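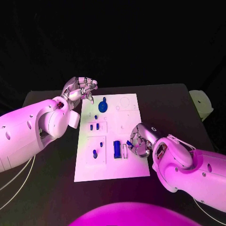
Convocatoria de participantes: grupo de trabajo sobre buenas prácticas en manipulación robótica bimanual

El Instituto Prurnach abre el plazo de inscripción para el grupo que redactará la guía de buenas prácticas en ensayos de inserción de piezas con robots de dos brazos. La guía regulará la preparación del puesto, las distancias de seguridad, la parada de emergencia y el registro de incidencias.

Podrán presentarse técnicos de laboratorio, responsables de prevención y personal investigador con un mínimo de 3 años de experiencia acreditada. Se ofrecen 44 plazas. No se exige conocimiento previo de la plataforma Tulteck.

Las personas seleccionadas asistirán a las sesiones presenciales de septiembre y revisarán por escrito los borradores. La participación no es remunerada; se abonarán los gastos de desplazamiento debidamente justificados.

Las solicitudes, acompañadas de currículum y declaración de conflicto de intereses, se dirigirán a Diệp Văn, coordinación técnica, hasta el jueves 25 de mayo, con indicación de la referencia 2866. No se admitirán solicitudes incompletas.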